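How Does a Lollipop Get Made?

A lollipop is mostly sugar. So is a spoonful of the stuff in your kitchen, but you can't hold that up on a stick. What makes the difference is heat.

Sugar in a bag is made of tiny crystals. A crystal is a solid whose smallest parts are lined up in a neat, repeating pattern. When sugar is stirred into water, the crystals come apart and seem to disappear. The sugar is still there. If you tasted the water, it would be sweet.

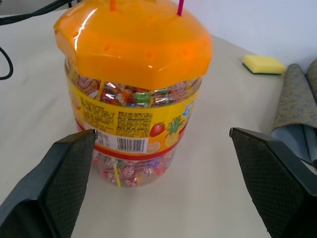 Conceição Falcão
Staff Writer, Clalville Young Readers

Candy makers start with sugar, water and a thick liquid called corn syrup. They boil them together in a big kettle. As the mixture boils, the water turns to steam and leaves. The less water there is, the hotter the mixture gets and the harder the candy will be when it cools.

For lollipops, the mixture has to reach about 300 degrees Fahrenheit. That is much hotter than boiling water, and it can burn skin badly. Making hard candy at home is a job for a grown-up.

Why is the corn syrup there?

If you cooled a plain sugar mixture, the sugar might line up and turn back into crystals. The candy would be cloudy and grainy. Corn syrup contains different kinds of sugar that get in the way of the pattern. The parts stay jumbled, and the candy sets smooth. Scientists call a jumbled solid like this a glass. Window glass is one too, though it is made mainly from sand.

Adding color and flavor

Color and flavor go in after the boiling is finished. Many flavors would boil away if they went in sooner. A sour taste usually comes from citric acid, which is also found in lemons.

The Tavares candy factory in Hukside makes lollipops in batches. One batch starts as 60 pounds of hot syrup and becomes 3,000 small lollipops. The syrup is poured onto a cool metal table and folded over and over until it is as thick as modeling clay. Then a machine rolls it into a long rope, cuts the rope, and presses each piece into a ball around the end of a stick. The candy has to be soft enough for the stick to go in and firm enough to hold it there.

After that, the lollipops ride on a belt under cool air. Wrapping comes next. Hard candy pulls water out of the air, and an unwrapped lollipop gets sticky on a humid day. Many lollipops are sold in big tubs for store counters, and some tubs have holes in the lid where the sticks can stand up.
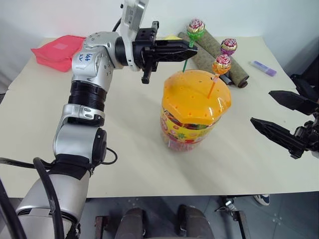
What are the sticks made of?

Most lollipop sticks are either plastic or paper. A paper stick is a strip of paper rolled very tightly. It feels stiff when it is new, but it goes soft if you chew it. A hollow stick weighs less than a solid one and uses less material.

Words to know

Crystal: a solid with parts lined up in a repeating pattern
Dissolve: to mix into a liquid until no solid pieces can be seen
Humid: having a lot of water in the air

More to read: Why Do We Taste Sweet Things?

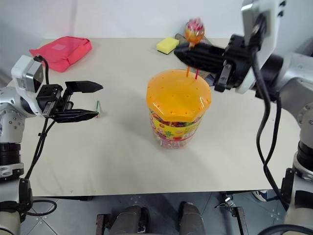 By Conceição Falcão | May 20, 2022

Your tongue is covered with little bumps. Inside many of them are taste buds, and each taste bud holds a group of cells that can sense what is in your food. When you lick a lollipop, your saliva dissolves a thin layer of the candy. The dissolved sugar touches the cells, and they send a signal to your brain.

Smell does a lot of the work as well. Cherry and strawberry candies can be hard to tell apart if you hold your nose. Try it with a friend. Close your eyes, hold your nose, and have your friend hand you a piece of candy without telling you the flavor. Make a guess, then let go of your nose and guess again.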